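Equipment Planning Group
Minutes, November meeting
Start 9:30. Chair: Wenche Solheim. Minutes of the previous meeting approved with no changes.

1. Arm purchase, kitchen test cell
Two quotes received, from Tromon and Harries. Tromon quotes delivery in 11 weeks with the controller included. Harries is quicker but prices the controller and mounting plate separately. The group prefers Tromon, subject to written confirmation of the service terms.

2. Simulation work
The kitchen model is in use for reach and clearance checks ahead of the purchase. Drawer tasks are first on the list, followed by countertop tasks. Drawer depth in the model to be checked against the cabinet drawings before any reach figures go into the order.

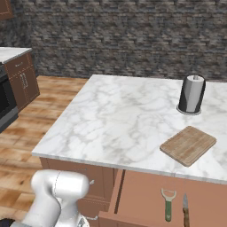 Figure 1. Simulated kitchen: arm at the island, drawer open with peeler and knife inside.

Solheim asked that the base height stay adjustable in the model until the pedestal is chosen. Agreed. Render time on the Buta workstation is acceptable; no new hardware requested.

3. Budget
$2,000 moved from travel to grippers and spare fingers. Nuto license renewal covers 34 seats; the group will ask for a lower count at the next renewal.

4. Actions
Solheim: service terms from Tromon.
Solheim: itemized quote from Harries, for the file.
Simulation team: drawer depth check.

Meeting closed 10:40.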